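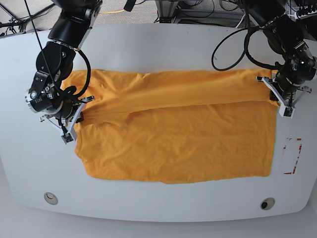
4. Washing and Drying Programs

4.1 Before the first load

The Falgate 200 is delivered with a small amount of test water in the drum. Run one empty cycle before washing any clothing.

1. Open the water supply valve fully.
2. Close the door until the latch clicks.
3. Turn the program dial to COTTON and set the temperature to 140 °F.
4. Add half a measure of detergent to compartment II. Do not add fabric softener.
5. Press START. The door locks and the drum begins to turn within one minute.

Note: A rubber smell during the first two cycles is normal.

4.2 Sorting

Sort by color first, then by fabric weight. Wash new items in strong colors separately for the first three washes. Check the care label on each item and use the lowest temperature given for any item in the load.

Empty all pockets. Close zippers and hooks. Turn printed T-shirts and knitwear inside out. Place small items in a mesh bag.

CAUTION: Do not wash items that have been in contact with gasoline, solvents or cooking oil. Residue can ignite during the drying phase.

4.3 Selecting a wash program

COTTON. T-shirts, towels, bed linen. Full drum permitted.
EASY CARE. Polyester and blends. Fill the drum to half.
DELICATE. Silk, lace, items marked for gentle washing. Fill the drum to one third.
QUICK 39. Lightly worn clothing. Runs for 39 minutes at 85 °F. Drying cannot be added to this program.

1. Turn the dial to the program.
2. Press TEMP to change the temperature. The display shows each step in turn.
3. Press SPIN to change the spin speed. The maximum is 1,435 rpm on COTTON and is limited automatically on all other programs.
4. Press START.

To change a program after it has started, hold PAUSE for three seconds, wait for the lock symbol to go out, and repeat the steps.

4.4 Adding a drying phase

The drying capacity is half the washing capacity. If the drum was full for washing, remove half the load before drying.

1. Press DRY once for IRON DRY, twice for CUPBOARD DRY, three times for EXTRA DRY.
2. Check that the drain hose is not bent.
3. Press START.

Cotton jersey should be dried at IRON DRY if it is to be pressed. CUPBOARD DRY is suitable for items that will be folded and put away. EXTRA DRY is intended for towels only and may shrink other cotton items.

CAUTION: Do not stop the machine before the cool-down phase has ended. If this cannot be avoided, take out all items at once and spread them on a flat surface so that the heat can escape.

4.5 Unloading

1. Wait until END appears and the lock symbol goes out.
2. Open the door and remove the load.
3. Shake out each item and fold or hang it promptly. Creases set as the fabric cools.
4. Wipe the door seal with a dry cloth.
5. Leave the door slightly open.

Note: If the display shows E248, the lint trap is full. Switch off the machine, clean the trap as described in section 6.2, and restart the drying phase. If the code returns, contact Esgate Service.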